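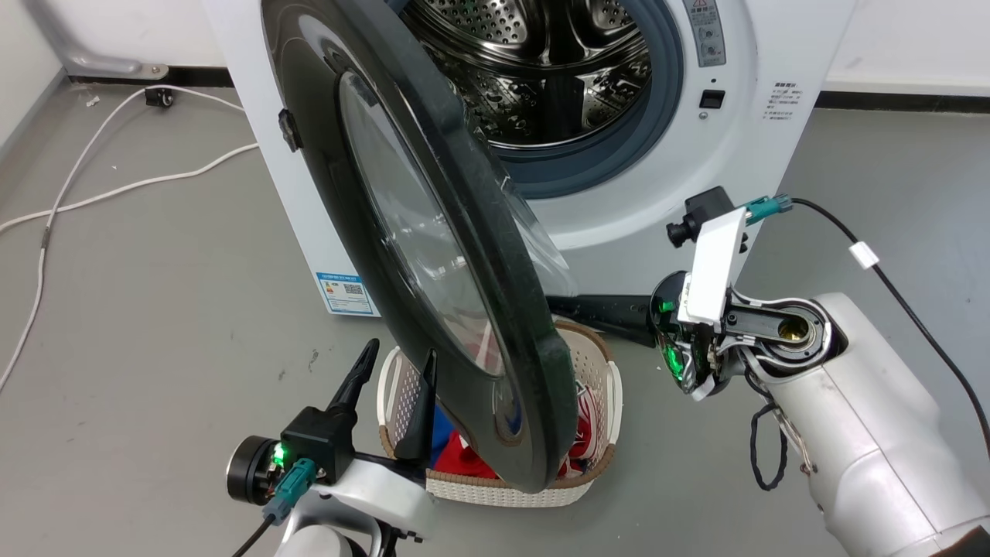 Why do desk phones in a branch office lose incoming calls while outgoing calls still work?

In most of the cases we studied, the firewall forgot the path to the phone before the phone registered again, so the call server sent its message to a port which was already closed.

4.2 Registration interval and missed calls

The measurements were made at two branch offices, Clodinham and Belmonte, which share one call server at Umadgate. Clodinham has 35 handsets and Belmonte has 27. All of them use SIP over UDP, and all are behind a firewall which translates the addresses. The firewall at Clodinham closes an idle UDP path after 50 seconds. At Belmonte the value was set much higher by a former administrator, and we did not change it.

During 14 working days in January we placed test calls to each handset from the outside. The logs were collected with Memilitz, a small tool written for this work by Anjani Tambunan, and then compared with the records of the call server. A call was counted as missed when the server sent the INVITE but the handset did not answer with any message, even after the retransmissions.

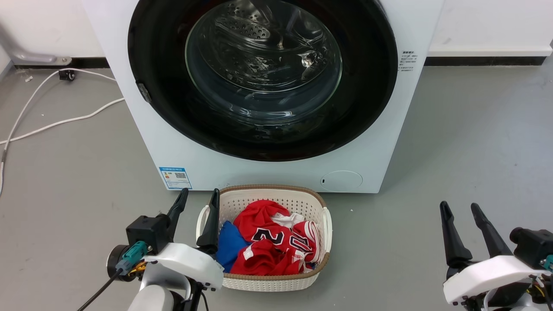

Page last modified: 23 Oct 2022

Figure 3. White front-loading washing machine on a grey floor.

Almost all missed calls belonged to Clodinham. They came in groups, mostly in the early afternoon, when few people use the phone and the paths stay idle for a long time. In the morning the same handsets answered normally. This explains why the users reported the fault as random – for them there was no visible pattern.

We then switched on the keep-alive packets in the handsets, with a period shorter than the firewall timeout. The missed calls stopped on all handsets except two, which had older firmware and ignored the setting. For these two we shortened the registration interval instead. It had the same effect, but it gives more work to the server, and we would not advise it for a larger office. The change of transport to TCP is treated in section 4.3.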